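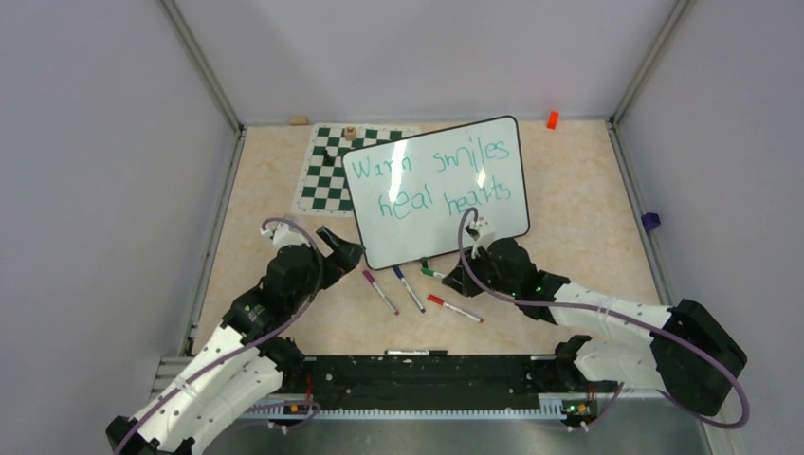

Volunteer Visitors Wanted, Hidberg Home Visiting Program

The Hidberg program is looking for 8 new visitors to start in October. Visitors spend time with older adults who live alone and have asked for company. Most visits are at the person's home, and a few are at the Marino Street senior apartments.

What you would do

You are matched with one person and visit once a week for 2 hours. What you do is up to the two of you. Current pairs play cards, sort old photos, walk to the library, or just have coffee and talk. You do not give medication, help with bathing, handle money, or drive the person anywhere. If someone asks you for that kind of help, you pass the request on to the office and we follow up.

After each visit you fill out a short form online. It takes a few minutes.

Who can apply

You need to be 18 or older and able to commit for at least nine months. No experience in care work is needed. We are short of people who speak Bengali or Japanese, so please mention it if you speak either one. Daytime visits are the hardest to fill, especially before noon.

A background check is required and we pay for it. You also need two references who are not relatives.

Training

There are two evening sessions, both from 6:00 to 8:30 p.m., at our office on the second floor of the Grulleo Building. You have to attend both before your first visit. Kanako Hattori teaches the sessions and stays your contact for the first month. Street parking is free after 5:00 p.m. The elevator is on the Marino Street side.

Expenses

This is an unpaid position. Bus fare and mileage are paid back monthly if you send in your form by the 5th. Visitors made 1,590 visits last year and we would like to keep the waiting list from getting any longer.

How to apply

Pick up an application at the office or ask for one by mail. Include a paragraph, 500 words at most, on why you are interested and which times of day you are free. Shahnaz Miah reads all applications and will call you to set up a short interview. Applications are accepted until all places are filled.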